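From: Mei-kuen Wei
To: Brukdale shared rooms list
Subject: Re: Wiping down the low tables

On a morning in August, Lai wrote:

> Two things about the table room. The pale table had streaks on it again when I
> came in at 10. Also, is the green duster for the tables or only for shelves?
> I don't want to use it on something sticky and ruin it. And can we use
> the Pimon spray on everything, or is there a list?

Lai,

The duster is for dry dust. Shelves, monitor stands, the tops of boxes. If something is sticky, use a folded cloth and the spray, and leave the duster out of it. The head comes off and can be washed, but it takes most of a day to dry.

The streaks come from too much spray. Two squirts on the cloth – not on the table – will do one low table. Fold the cloth into a pad so you have a clean side to turn to.

The Pimon spray is fine on tabletops and shelves. Keep it off screens. We buy it in 600 ml bottles and I would like each one to last the month.

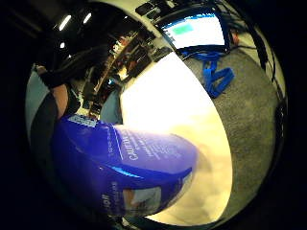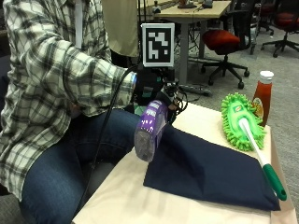
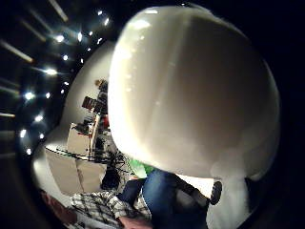

Order for the table room

1. Shelves first, top to bottom, with the duster. Lift the boxes and dust under them.

2. Tables next, with the cloth. Go along the edges too, where people rest their arms.

3. Floor last. Pick up straps, lanyards and anything else lying on the carpet before you vacuum. Lost items go to room 103.

4. Read the label before you use anything marked CAUTION, and put it back where you got it.

Used cloths go in the bin by the sink and I take them home to wash. We are down to a few of the navy ones, so please don't use them on the floor. I have asked Birnumetti for a price on another pack and will post it to the list when they answer.

I'm in until 530 if you want to go over any of it.

Mei-kuen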